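Robot Learning Lab, Course Notes
Unit 6: Lighting randomization and the wrist view
Notes by Yutong Qian, revised 12th December

6.1 Where we left off

Unit 5 ended with a policy trained in simulation under one fixed light. It did well on held-out object positions and badly as soon as the light moved. This unit covers the standard remedy, which is to randomize lighting during training, and a result from the Skonilley study that shows where the remedy falls short.

Recall the setup. The policy receives one wrist image and the joint state, and outputs a change in gripper pose plus an open/close command. The image encoder is trained together with the policy head. There is no depth input.

6.2 Why the wrist view is sensitive to shadows

A fixed overhead camera sees mostly static shadows, and the encoder can learn to discount them. A wrist camera moves with the arm. The arm's own shadow shifts across the table at a rate that depends on the joint state and on the light direction. Two consequences follow.

First, the shadow carries information. Under a fixed light, the distance between the gripper and its shadow is a good cue for height above the table. A policy trained under that light will use the cue, and will be wrong when the light changes.

Second, shadows can arrive in the image before the objects that cast them. An object outside the field of view may still darken part of the table inside it. If the training set pairs that dark region with a motion toward the object, the policy learns to steer by the shadow.
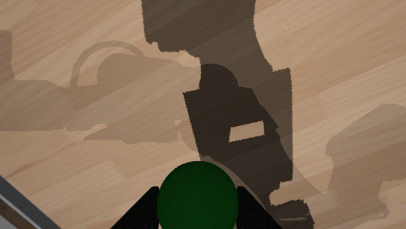 The renderer settings matter for both effects. Shadow maps at low resolution give stepped outlines that do not occur under real lamps. An encoder may pick up these steps as a texture feature. When several lights are active, each one casts its own copy of the arm shadow, and overlapping copies produce intermediate shades. Do not assume that more lights means softer shadows. Edge softness is a separate parameter in Brama and is off by default.

6.3 Randomization scheme

For each episode, draw the following once and hold them fixed until reset:

Light count: one to four, uniform.
Light direction: uniform over the upper hemisphere, excluding the lowest 11 degrees.
Intensity: log-uniform, then rescaled so that mean table brightness stays in range.
Edge softness: uniform, including zero.

Drawing a new light at every step was also tried. It trained more slowly and gave no gain, and the flicker between frames made the image history useless.

6.4 Result

Zeyu Du ran 1213 evaluation episodes per policy, with light directions not used in training. The task was to reach and grasp a single object. The fixed-light policy succeeded in 589 episodes. The randomized policy succeeded in 671. The gain is real but smaller than most readers expect.

Failures were then sorted by whether the target was in view at the first step. With the target in view, randomization removed most of the height errors. With the target out of view, both policies often closed on bare table inside a shadow. Randomizing the light weakens the link between shadow and object position but leaves some of it in place, as a shadow still tends to lie near whatever casts it.

6.5 Exercises

1. Derive the gripper-to-shadow offset on a flat table as a function of gripper height and light elevation. State what happens as elevation goes to zero.

2. Add an auxiliary loss that predicts target visibility from the image embedding. Retrain on the Jostness task set and report success separately for the two visibility groups.

3. Mask the gripper pixels and repeat the evaluation. Explain any change in height error.

Reading for the next unit: the Lü task files, sections 2 and 3, up to the definition of the reset distribution.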